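Hindby household swaps: common questions

What can I bring?
Small clean things for the kitchen and bathroom, such as brushes, scrubbers and sponges. Please leave glass and knives at home.

Is there a limit?
There are 2 bins per household. Label each one with your Mivura number before you hand it in.

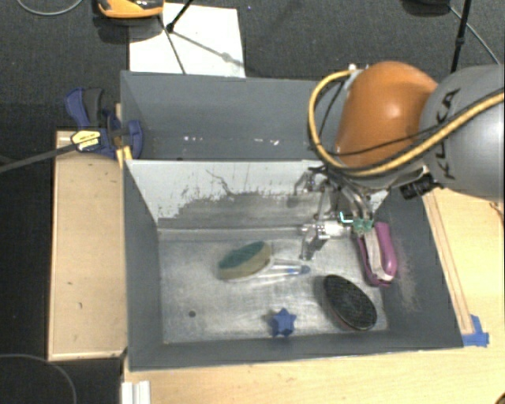
How should I clean a dish scrubber before handing it in?
Take the sponge head off if it comes off, rinse it in hot water with a little washing-up liquid and leave it to dry overnight. Empty the handle too if it holds soap.

Where do I collect my items?
From the Ullholm desk. Bring your label.

Page updated 10/05/2019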